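Eating down the fridge before the move

We have 14 days left in the apartment and I've stopped buying groceries, apart from milk, eggs and onions. The plan is to eat what we already own before the truck comes at the end of November.

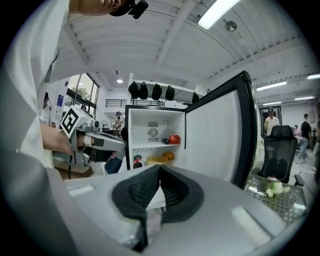

I tried this once before, when we left the place on Prajapati Street, and did it badly. That time I started a week out, panicked, and threw away two bags of food I had paid for. This time I began in October with a list. I wrote down everything in the refrigerator, the freezer and the two cupboards, and it came to 37 items, not counting spices. I taped the list inside a cupboard door and I cross things off with a marker.

The freezer was the worst. I found three half bags of peas, a block of puff pastry, some ground turkey with no date on it, and a container marked "soup??" in my own handwriting. The soup was lentil and it was fine. The turkey I threw out.

What has worked so far:

Fried rice uses up more odds and ends than anything else I cook. Peas, the last third of a cabbage, two eggs, soy sauce. We've had it four times.

Kusum Rana from my old office told me to make pickle brine for the vegetables that were going soft. Equal parts vinegar and water, a spoon of sugar, half a spoon of salt, heated and poured over. I did carrots and radishes. They keep in the refrigerator and we eat them with the rice.

Puff pastry will cover almost anything. I made a pie with leftover chicken and the end of a jar of mustard. It was too salty but we finished it.

What hasn't worked is the condiments. I own seven kinds of hot sauce and there is no way to eat that much hot sauce in two weeks. Estrella Olvera is taking four of them. The rest can ride in the cooler. Same for the miso, which lasts forever anyway, and the big jar of tahini I bought for one recipe last spring.

The dry goods are less of a problem because they can be packed, but they're heavy. The mover, Roltesari, quoted us $1,537 and the price goes up if we add boxes. I weighed the flour, sugar, rice and beans together on the bathroom scale and decided most of it wasn't worth moving. I've been baking a lot of bread. It's plain white bread and I'm getting better at it. The second loaf was gummy in the middle – I took it out too early. Now I leave it in ten minutes longer than the recipe says and tap the bottom.

For the last three days I'm keeping back pasta, a jar of sauce, oatmeal, peanut butter and the last loaf. One pot, two bowls, two spoons, one knife. Everything else in the kitchen gets wrapped before then. On the final morning I'll wipe down the refrigerator with baking soda and water and prop the door open with a towel. The lease says it has to be left clean and switched off, and we lost part of a deposit over that once.

I'd guess we've spent a third of our usual amount on food this month. I haven't added it up. The meals have been a bit dull, and there was one night when we both looked at the cabbage and ordered a pizza.

Still on the list as of this morning: half a bag of red lentils, coconut milk (two cans), cornmeal, frozen spinach, a lot of raisins. If anyone has a use for raisins that isn't oatmeal cookies, leave it in the comments. I've made the cookies twice.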